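Plesotard Tracker: Questions We Get a Lot

Plesotard is the pose tracking and replay software that Ainhoa Villanueva and I look after at Tikberg. It takes video from hand-held grippers and turns it into paths that a robot arm can follow. If your question isn't answered on this page, please do write to us, we like hearing from people!
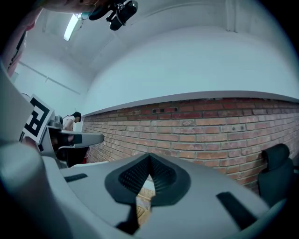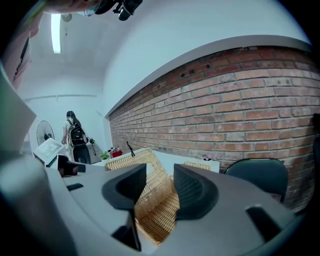 Does the brick wall help or hurt?
Mostly it helps, bless it. Brick gives the tracker plenty of corners to hold on to, while smooth white plaster gives it very little. If you have a choice of room, pick the busy-looking one.

My path jumps when the marker goes out of view. Is that a bug?
Not usually. The tracker coasts for 30 frames on camera motion alone and then waits for a fresh marker fix. You can raise the limit to 61 in the settings, though the drift starts to show if you go much higher (we tried 200, and it was a mess).

Do I need to calibrate every gripper?
Yes, please, and again after you swap the finger pads. It takes 40 seconds or so of slow waving in front of the printed board.

Can I use the planner from Flumville with it?
You can. Export with the "joint-free" option ticked, and the planner will read the file as it is.

Who do I ask about licenses?
Ainhoa handles those, and she's very patient.

Gyula Lengyel
Last updated Dec 27, 2018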